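Grasp planning engineer (software), Brurkeo manipulation team
282 views · 14 shares

Need someone on planning + control, start in May if you can. Small group, messy codebase, good problems.

Our stack is called Jusow. C++ core, Python on top, perception node feeds a grasp sampler, sampler feeds the planner. Sampler spits out 400 candidates per object and most are junk. Your first job: better ranking, faster. Cycle budget is 40 ms and we blow it reguarly.

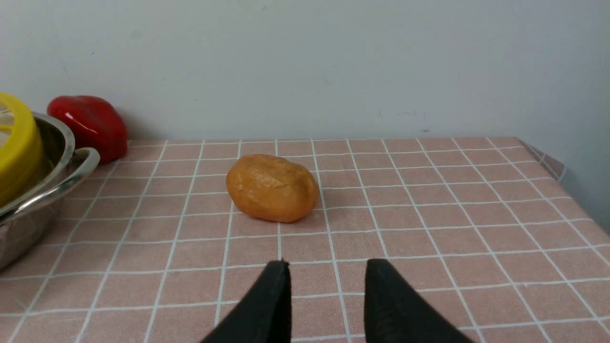

Wrist view, potato ahead of the open fingers.

What you'd be doing
- approach planning near clutter (pots, lids, shiny stuff that wrecks depth)
- wrist camera calibration tools, the current ones are two scripts and a prayer
- replay tooling for our logs, about 4000 episodes, half of them badly labeled
- on-call for the nightly sim runs, shared

Must have: solid C++, comfortable reading somebody else's Python, some real time on a physical arm. ROS 2 or similar. Motion planning background, any flavor.

Nice: learned policies, Rust, patience with flaky USB.

Not needed: a PhD. Fine if you have one.

Onsite three days, rest wherever. Pay range sent with first reply, no games.

Send a resume and one peice of code you'd defend to Sandro Fontana, subject line "Jusow planner". No cover letter pls. First calls are 30 min, usually after 2 pm.

9 comments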